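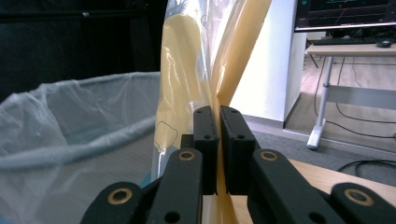 Dorottya Pintér

Figure 3. Two yellow items in one clear plastic bag: a pale, flat one with a thin black outline on it, and a deeper amber-yellow strip.

4.2 Does a clear bag show what is in it?

The case for clear packing is usually made in one line: if people can see the contents, they will not need a label. Both the Wamlow packing guide and the later Rosten guide repeat it, and neither gives a source. We looked for one and found only earlier guides saying the same thing. The claim may still be true. It sounds true, which may be why it has been left alone for so long.

Our own numbers give it partial support at best. Of the 2,000 bags in the Skerkel set, 1,536 were named correctly by the first sorter who handled them, with the bag kept shut. Supporters of clear packing will call this a good result. We would ask what it is being compared with. No one in the earlier work ran the same task with plain printed labels on closed paper bags, and neither did we. A high score on its own says little about whether the plastic did the work. Many of the bags held a single thing of a familiar shape, and a sorter with a hand on the bag could have named it with the lights off.

The harder bags are more useful. Of the 464 that were named wrongly, 349 held two or more items of similar color. Figure 3 shows the kind of bag we mean. Both things inside are yellow, though not the same yellow, and the plastic wraps around the two of them. A person looking closely can tell the flat piece from the strip. Whether a person sorting at normal speed will do so is another matter, and our results suggest that often they do not. The most common error with mixed bags of this sort was to report one item and miss the other. The second most common was to treat both as parts of a single thing.

Glare makes this worse. The plastic is crinkled, and each fold throws back a bright line of light. Some of these lines look very much like edges. In the written comments, sorters said they had taken a fold for the side of an object, or had lost a real edge under a highlight. A printed mark can help, and the thin black outline on the pale piece in Figure 3 is the sort of detail sorters said they looked for. We are wary of making much of this. A small curved line tells you that there is something drawn or printed there. It does not tell you what the object is for or which other bag it belongs with.

Pressing the bag is often suggested as a cure. The Rosten guide tells packers to squeeze out the air and flatten the contents so that they lie against the plastic. We have doubts. Squeezing does bring the contents up to the surface at the place where the pressure is applied. It also bunches the plastic there, adds new folds, and pushes separate items together. With items of different colors this may be a fair trade. With items of the same color family it seems a poor one, and we could find no gain in the pressed bags that would justify the extra step.

There are limits to all of this, and we do not want to swap one weak claim for another. We had 8 sorters, working under one set of ceiling lights, and they knew that they were being scored. The mixed bags were not spread evenly through the set. A run of them fell near the end, when attention may have been dropping, and we cannot separate that effect from the effect of color. We also scored a partial answer as wrong. A kinder rule would raise the totals, though it would not help anyone who needs both items out of the bag.

What we can say is narrow. In this set, clear plastic was enough for single items and often not enough for mixed ones close in color. The guides make no such distinction. Until someone tests labeled and unlabeled bags side by side, we see no reason to drop the label, and we have kept it on every mixed bag used in Section 5.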